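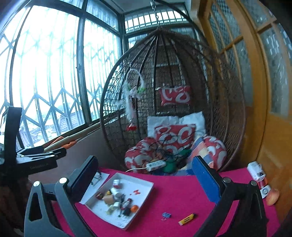
文／贺筠　本刊居住版编辑

封闭阳台的面积通常不大,用途却最难确定。晾晒、储物、养花、休息都可能被安排进来,各自对净空、荷载和光照的要求并不相同。本期讨论的做法把用途收窄到两项:一把蛋形编织吊椅,一张铺了布的桌子。吊椅居中,左侧是两扇明亮的大窗,右侧是黄褐色的木门和门框,桌子放在吊椅前面,桌面上有一只浅边的白色方盘。

房子在Memmont小区,1989年竣工,阳台后来封闭。

先说吊椅。市面上的蛋形吊椅分两类,一类由落地支架承重,一类直接挂在顶板上。落地支架的底盘占地较大,在窄阳台里容易绊脚,优点是不必动结构,搬家时可以整体拆走。顶挂式省出地面,但必须先查明顶板的构造。现浇混凝土板可以采用机械锚栓或化学锚栓,预制空心板则要避开孔洞,吊顶龙骨一律不得受力。这一时期的住宅两种板都有使用,图纸不全时应由结构人员现场判断,单凭敲击听声不足以作为依据。

计算时不能只取人体静重。人坐下和起身都会产生冲击,摆动还带来水平分力。Coko系列吊椅的说明书标注允许载重100公斤,这个数字针对椅体与吊链,与顶板锚固点的承载力是两回事,选锚栓时应另行核算并留出余量。连接处宜用带锁止的卸扣。普通S形挂钩在反复摆动下有脱出的可能,不建议使用。

摆动半径也要量。测量时人应坐在椅内,以脚能触地的幅度前后推动,记录椅背最远点的位置。椅背与玻璃之间至少保留12厘米,门扇开启的范围内不能有椅体进入。外开门和推拉门比较好处理,内开门往往要把吊点向窗侧移动,移动之后又会压缩窗前的距离,两个尺寸需要一起定。

编织材料的维护取决于它是天然藤还是合成藤。天然藤怕长时间干晒,也怕潮,夏季午后应放下窗帘。合成藤耐水,紫外线照射多年后会发脆,一般先从扶手边缘和座面下沿开裂。两者都可以用软毛刷沿编织方向清灰,缝隙里的积尘用吸尘器的小扁嘴处理。清洁剂以中性为宜,擦洗后通风晾透再放坐垫。

再说桌子。从吊椅上起身需要向前借力,桌沿离座面过近会撞到膝盖,过远则坐着够不到桌上的东西。较稳妥的办法是让桌子可以移动,不用时推开,用时拉近。桌面高度按坐姿确定,吊椅座面本身偏低,标准餐桌的高度坐着做手工会抬肩,需要长时间操作时应换一把普通椅子。

桌布选了鲜亮的洋红色。从功能上看,深浅适中且色相单一的底布便于辨认掉落的小件,白色、黑色和橙色的零碎落在上面都容易找到。它的弱点在红色系,细小的粉红或暗红碎片会与底色接近,收拾时要换个角度借窗光查看。布料方面,Cledix的涂层棉布表面平整,可以直接擦拭,缺点是折痕不易消退,收纳时以卷筒为好。未经涂层的棉布手感柔软,但会在托盘下面起皱,使托盘倾斜。强烈的直射光会加快洋红一类染料的褪色,窗边的桌布应定期调换方向,使各部分受光均匀。

托盘是这张桌子上效率最高的器物。白底使小件轮廓清楚,矮边能拦住会滚动的东西,又不妨碍手指从侧面伸入。盘中现在聚着一堆小物:一只白顶、下部暗红的小容器,旁边是白色和棕褐色的圆柱形小件,另有一团黑、白、暗红混杂的零碎,一个亮橙色的球状物挨着它。物件集中在中部,右侧大半空出,只散着一些红色碎屑。这种分布适合分拣。待整理的留在一处,空出来的一侧就是操作面,拣出的东西先放到这里,再归入各自的盒子。

方盘与桌边平行摆放最省地方。斜放时四角外伸,占用的桌面宽度增加,袖口也更容易碰到盘角。如果桌上还要铺纸,例如描样或垫色用的白纸,应让纸的大部分露在盘外,避免抽纸时带动托盘。

盘的规格按手掌活动范围选取。Bartoš的方盘有几种边长,其中23厘米的一款适合单人使用,再小则分拣区不足,再大则在窄桌上难以转动。边沿高度不宜超过指节,过高会遮挡靠边的小件,也会在斜光下投出阴影。

光照方面,窗在左侧对右手操作者有利,手的影子落在工作区之外。左手操作者可以把椅子换到桌子对面。上午光线若直射盘面,白色会反光刺眼,可加一层薄纱帘。夜间照明宜用台灯,灯头高度以坐姿下看不到光源为准。阳台顶灯位于吊椅后上方时,人坐下后会背光,不宜作为手工照明。

收尾工序按从小到大的次序进行。碎屑先用干毛刷扫到盘的一角,倒入纸袋;可用的小件归盒,盖紧;桌布上零散的东西逐一捡起,再提起四角抖净。刀片和针类单独放进硬壳盒。托盘用湿布擦过,立放在桌边晾干。吊椅的锚固点每年六月检查一次,内容包括螺母是否松动、吊链有无磨损以及顶板周围有无新裂缝。发现裂缝应停止使用,把椅体取下,待查明原因后再挂。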